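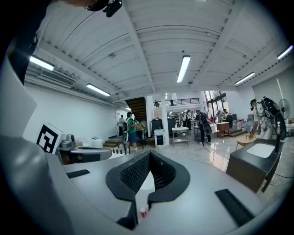 Where the Vornstead line stops

The maritime boundary talks between Vornstead and Ziler resumed in December, and most of the coverage has treated them as a quarrel over gas. The gas matters, but the dispute is older than the first survey and rests on a narrower point: whether the island of Ledesma gets a full shelf or only a territorial sea.

Vornstead claims the full shelf. Its baseline runs along the outer reefs, and from there it measures the usual distance west. Ziler accepts the island as Vornstead's territory but says a rock with 57 permanent residents can't push a boundary across the approaches to its main port. Both sides cite past rulings, and both leave out the ones that went the other way.

The overlap covers 478 square miles. Ziler's latest paper offers Ledesma a belt of 12 miles and a small extra box to the south, where the fishing grounds are. Vornstead's reply takes up four pages and spends three of them on the 1960s lease of the Zodholm anchorage. I read it twice and still don't see how the lease bears on the shelf. It covered mooring rights and a fuel store, and it lapsed after 20 years.

Lamisi Korletey has a good paper on this, written before the present round. She suggests splitting the water column from the seabed, so that fishing follows one line and drilling another. The objection is enforcement. Two patrol services would work the same water under different rules, and the hotline between them has been down since spring.

Ziler has meanwhile moved 400 troops to the coast for what it calls a routine rotation. The next session is on baselines only. I'll post the revised coordinates once both delegations have filed them.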